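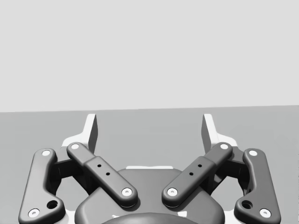 Marichka Sirko wrote in to say that she has cleaned her kitchen with vinegar and baking soda mixed together for years, that it fizzes, and that the fizz must be doing something. It is making bubbles. Mix the two in a bowl and let them finish, and what you have left is mostly water with a bit of salt dissolved in it. I'd sooner use either one by itself.

I get a lot of letters like hers in September, when people come back from vacation and decide the counters need rescuing. So I went through the tips that readers send most often and tried them on my own laminate, which has had a hard life. Some held up. Most were plain dish soap with a story attached.

Lemon halves. They smell nice. On a faucet with hard water crust, a lemon half works if you leave it sitting there long enough, same as vinegar on a rag would. Rinse it well afterward. Keep both of them off marble and limestone, which acid will etch, and no amount of rubbing brings the shine back.

Toothpaste for scratches. I don't know who started this. Toothpaste is a mild abrasive, so on a glossy counter you trade one scratch for a dull patch the size of your thumb. I did it in the corner behind the toaster and the toaster now lives there for good.

Melamine sponges (the white erasers). Same trouble, slower. Good on scuffed baseboards, poor on anything with a shine you want to keep.

Coffee grounds to freshen the drain. Please don't. They settle in the trap.

Olive oil on butcher block. It can turn sticky and smell stale after a while. Food-grade mineral oil is cheap and stays put. Wipe on more than seems right, leave it overnight, wipe off what's left in the morning.

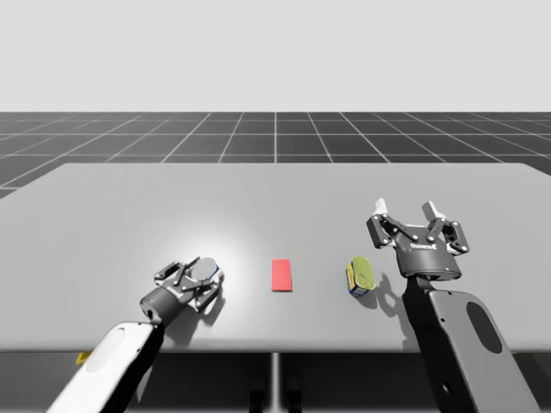
Rubbing alcohol on ballpoint ink was one of the few that did what the letter said. Dab with a cotton ball, turn it to a clean side, dab again. Try a hidden spot first, and don't do it near the stove with a burner lit. On a painted or varnished top it may take the finish along with the ink.

Then there is the matter of special cleaners. My sister-in-law swears by Brilitton, and a neighbor gave me half a bottle of Skerner Counter Cream, so I used each on one side of the sink for 9 days and a damp cloth with a drop of dish soap in the middle. I could not tell the three strips apart, and neither could my sister-in-law, though she says the light was bad.

What does make a difference is drying. Most of the streaks people write to me about are left behind by a wet rag. Wipe with soap, wipe with clear water, then go over it with a dry towel. An old flat-weave dish towel does better than a fluffy one.

Never mix bleach with vinegar, ammonia or alcohol, whatever the tip says. I still get that one about twice a year.

Next time, oven doors, and whether the dishwasher tablet trick is worth a tablet.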